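Home | Streets | Parks | Transit | Guides | Contact

How to Get a Parking Space Turned Into a Tiny Park

Wednesday, March 3, 2021

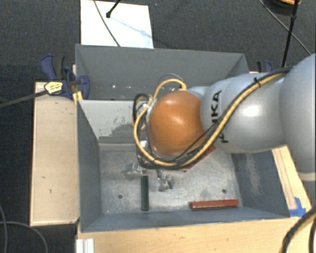
Start by picking a space you don't personally park in. Your neighbors will check. The best candidates are near a corner, on the flat, and already a little useless: too short for a pickup, say, or next to a hydrant so that everybody parks there badly.

We use cookies to remember your preferences. By continuing to browse you accept our cookie policy.

Step 1. Find out who owns the curb

It's usually the city's public works or transportation office, but on a bigger road it may be the county or the state, and each will send you to the other two. Write down the block number and the side of the street before you call. "In front of the laundromat" is not an address, even if everyone in town uses it as one.

Ask whether there is a parklet or street seating permit. If there is, get the current form. Ours had been replaced in October and the old one was still the first thing you found online, so I filled it out twice.

Step 2. Measure

Take the length along the curb, the depth out to the edge of the travel lane, and the distance to the nearest driveway, drain and crosswalk. Go early on a Sunday. Bring a second person to hold the tape and look out for cars.

Draw it on graph paper. Mark the drain twice – water has to get to it, and your platform will want to sit right on top.

Step 3. Knock on doors

Our city wanted signatures from 14 addresses on the block. Carry the drawing. People who hear "we're removing parking" picture the whole street gone by Friday, and it helps to point at one rectangle.

You will meet someone who has parked in that space since before you were born. Let them finish.

Step 4. Price it

We spent $3,965 on one space, including the permit, lumber, planters, soil and reflective posts. The city also wanted proof of liability insurance, so ask early whether a nearby business can add the space to its policy. A café called Misusora did this for us and asked only that we stop calling it a pocket forest.

Step 5. Plant things that can take it

Exhaust, dogs, road salt, a coffee cup in the dirt every morning. Sedges and yarrow have held up well here. The lavender lasted 3 weeks. Use deep planters, heavy enough that they don't wander off at night, and agree on who waters before you buy a single plant.

Step 6. File for renewal

Our permit runs for a year. Put the renewal date somewhere you'll see it, and keep 5 or so photos of people sitting down.

Print this page | E-mail this page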